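Wrist camera exposure hunting breaks bin detection when the arm gets close to the table

Posted in Perception and Calibration by Inès Leblanc, 3 May 2023

We run a pick-and-place cell with two arms, each with a wrist camera, plus one fixed camera that looks across the table. The task is simple sorting: pick up small flexible objects and drop them in one of two plastic bins. The planner gets bin poses from a segmentation node that runs on the wrist stream, and the fixed camera is only used for logging at the moment.

The problem is on approach. At the start pose the teal bin and the blue bin are both segmented correctly. As the gripper descends, the wrist camera's auto exposure reacts to the reflection of the ceiling lights in the tabletop, the image gets darker for a few frames, and the mask for the teal bin shrinks or splits in two. The pose estimate then jumps sideways, the planner replans, and the arm hesitates. Sometimes it recovers. Sometimes it times out and goes back to the start pose.

A wrist frame with the bright patch in it:
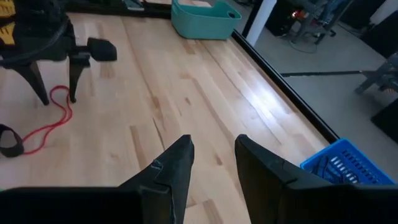 Wrist camera, both fingers in view. The glare band is in the center-right, just above the fingers. Teal bin at the top, blue bin lower right.

What I have tried so far:

Fixed exposure. It stops the hunting, but any value that keeps the glare under control leaves the fingers and the other dark hardware with no usable detail, and we need the finger edges for the grasp check.

Lower exposure target in the driver. Helps a little, no real fix.

Median filter on the bin pose over 10 frames. This hides small jumps. It also adds lag, and when the mask is bad for longer than the window the filter follows it anyway.

Retraining the segmentation model with brightness augmentation. I used 3000 wrist frames, of which 2247 were usable after I removed the ones with motion blur. The numbers on the held-out set went up, but the behavior on the cell is the same.

The planner replans whenever the goal moves by more than 20 mm. I could raise that, but I don't like the idea of making the planner deaf to fix a camera problem.

Is there a standard way to handle this? I can change anything in software. Changing the table surface or the lights is harder, as both are shared with other work.

Kristof Peeters

You are treating the bin pose as something that has to be measured again in every wrist frame. Do your bins move during a pick? If they don't, the wrist camera is the wrong source for that pose once the descent starts.

The way we do it on the Forstead cell:

Estimate the bin poses from the start pose, where the whole table is visible and the masks are good. Transform them into the robot base frame and store them in the world model with a timestamp and a covariance. During descent, the planner reads from the world model only. Wrist detections are still computed, but they go through a gate before they can update anything.

The gate is a Mahalanobis distance check between the new detection and the stored pose. Anything outside the threshold is logged and dropped. If several detections in a row are dropped and they agree with each other, the bin has probably been moved, so you stop the arm and go back for a fresh look. If they are dropped and disagree with each other, it is noise and you carry on. That second test is what your median filter is missing. A median over a window has no notion of whether the measurements are consistent, so a mask that shrinks the same way for long enough will drag it along.

Be careful with one case. A mask that shrinks because of exposure can produce detections that are wrong and still agree with each other. Add mask area to the check. You know the bin size and the camera pose, so you can predict how many pixels the mask should cover. If the area is far under the prediction, reject the detection before it gets to the gate. The bins can run past the image border when the camera is close, so clip the predicted area to the image first.

I also think you should make use of the fixed camera. Look at one of its frames from the drop phase and ask what is still visible when the gripper is over the bin. In the one you attached to your older thread: 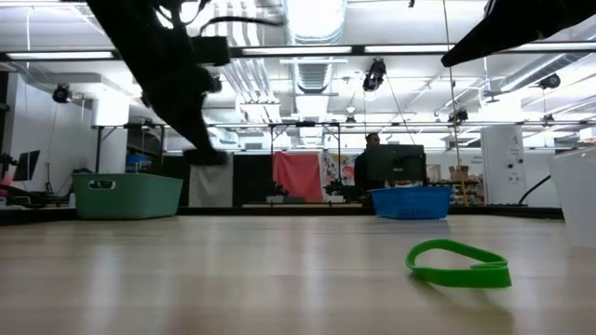
Fixed camera, gripper over the teal-green bin. Green band loop on the table, blue basket behind it.

Both containers can be seen, even with the finger pad right above the rim of one of them. The arm is blurred and the bins are not, so motion blur is no reason to throw out a frame like that for bin detection. The lights reflect in the wood from this side too, but the streaks are soft, and a camera that doesn't move gives you reflections that stay where they are. You can lock exposure there and forget it.

I would use the fixed camera as the primary source for bins and the wrist camera for the object to be grasped. The extrinsic calibration has to be good, of course. Check it by touching a few marked points on the table with the fingertip and comparing.

On the retraining: you removed the blurred frames and then tested on frames with no blur. Your held-out set no longer looks like the descent. Put them back.

Solange Poulain

just turn off auto exposure and put a matte mat on the table, worked for us

Maëlys Marchal

I agree with most of what Kristof wrote and would add something on the exposure side, as the grasp check still depends on the wrist stream.

Many camera drivers let you set a metering region. By default the whole image is used, so a small, very bright patch can pull the exposure down for everything. On a wrist camera the fingers always occupy the same pixels when they are open to the same width, so you can set the region to cover the finger tips and the gap between them and leave the rest out. The glare may still fall inside the region on some poses, but far less often. In Inès's frame the band sits just above the fingers, so keep the upper edge of the region low.

If the driver has no metering region, do the loop yourself. Turn auto exposure off, compute a histogram over your own mask, and write the exposure register from a small node. Use a high percentile with the saturated pixels removed. Limit the step size per frame and put a dead band around the target, otherwise you have built the same hunting again with your own name on it. On the Clisthorpe setup we also freeze the value from the moment the approach begins until the fingers close. It is a single service call from the behavior tree:

approach_start: exposure hold
grasp_verified or abort: exposure release

Bracketing is another option if the frame rate allows it. Alternate a short and a long exposure, use the short frames for segmentation and the long ones for the finger edges. You will need to tag each frame with its exposure, and check that the tag belongs to that frame. On some drivers the setting takes effect two or three frames after the write, and the tag is then wrong in a way that is hard to spot. We log the mean brightness next to the tag and alarm if they don't match.

About the planner threshold: separate the two decisions. Whether the goal has changed and whether the change is worth a new plan are different questions, and you have both in one number. For a drop into an open bin, define the goal as a region inside the rim, shrunk by the size of the held object, and replan only when the current end point falls outside the region. For a grasp you want the tight threshold. A soft loop like the green one needs more care than the bin does, as the height of the curled end matters for where the fingers go.

I would not go for the mat first. It changes the appearance of every background pixel in your training data.

Comments on this post

Inès Leblanc: The bins don't move during a pick. I put in the world model and the area check and left the planner alone. The sideways jumps are gone from the log. The driver does have a metering region, it was just not exposed in our launch file. Fixed camera calibration is next, the current extrinsics are from January and I don't trust them.

Kristof Peeters: If they are that old, redo the hand-eye on both wrist cameras in the same session. Otherwise you will be chasing an offset between the two sources and won't know which one to blame.

Léonie Poulain: For the area prediction, do you use the rim or the full outer surface? Our bins have sloped sides and the predicted area is too large when the camera looks straight down.

Kristof Peeters: Rim polygon for steep views, convex hull of the projected model for the rest. Take whichever matches how your masks were labeled. If the labels include the inside of the bin, the rim polygon has to be filled too.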